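Skorkdale, 21st June

BISOV KITCHENS ADMITS THAT A SINK IS MOSTLY FOR WASHING UP

Bisov, the Skorkdale kitchen fitter, has reopened its display kitchen with a double-bowl stainless steel sink, one plate rack and far fewer lemons. The old display had a bowl of them on every surface. Visitors admired the lemons, then asked where the wet dishes were supposed to go, and our staff pointed bravely at a tea towel.

We spent December going through 200 customer surveys. People were kind about the cupboards and polite about the lighting. On the subject of drying racks they used language we can't reprint.
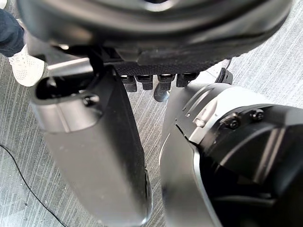 The most common complaint was space. A rack that lives on the counter takes over the counter, and before long the bread is being sliced on top of the washing machine. The new display puts the rack over the sink instead. It is made of steel rods and it expands, so it can be fitted across a bowl and taken away when company comes, assuming you are the sort of household that tidies for company.

We chose one large bowl and one narrower one. The large one is for washing. The narrower one sits under the rack and collects the drips, a job it does without complaint. Between them is a tall gooseneck faucet, picked after a long and surprisingly bitter meeting about stockpots.

The rest of the kitchen is plain on purpose: a white countertop and white marble behind the sink. Yes, white shows everything. So does a dark counter once the flour comes out, and at least with white you know where you stand.

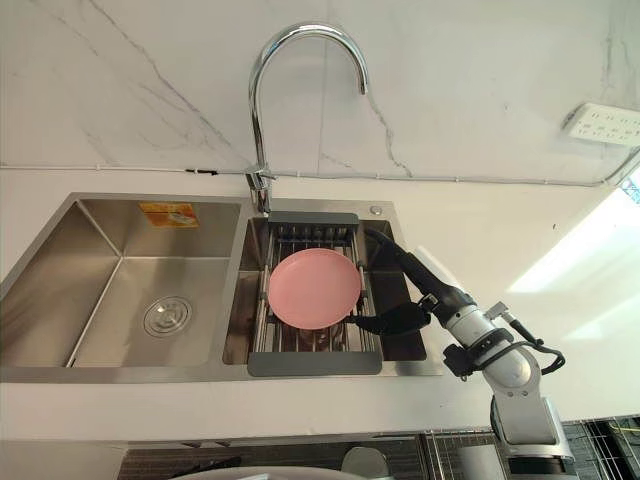
Valtonen, whose shop across the street has sold dish soap to most of Skorkdale, wanted it noted that a rack over the sink only works if people put the plates away afterward, and that in most homes the rack is where plates live until the next meal. We have no answer to this. We eat off the rack ourselves.

The display kitchen is part of Pokden, our plan to show rooms the way they get used. Under Pokden rules every display must be able to handle the dishes from a meal for 7, including the pan that everyone pretends needs to soak overnight. Cushions are allowed only where somebody might sit.

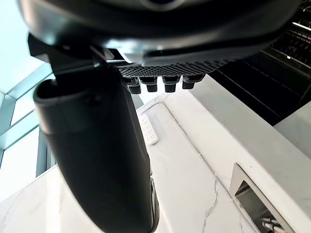 Visitors are welcome to bring a plate from home and try it in the rack. Odd sizes are especially welcome, as are the big oval platters that come out once a year and fit nowhere. Please bring them clean. We did not specify this last time.

A planning session takes 60 minutes and is free. Bring rough measurements of your counter and, if possible, the other person who has opinions about it. A simple sink and countertop swap starts at roughly $1000 before fitting, and we will tell you the fitting price before you've chosen a faucet and become attached to it.

The display is open during normal shop hours at Bisov, Skorkdale. Parking is behind the building. The remaining lemons are free to anyone who asks at the front desk.

ENDS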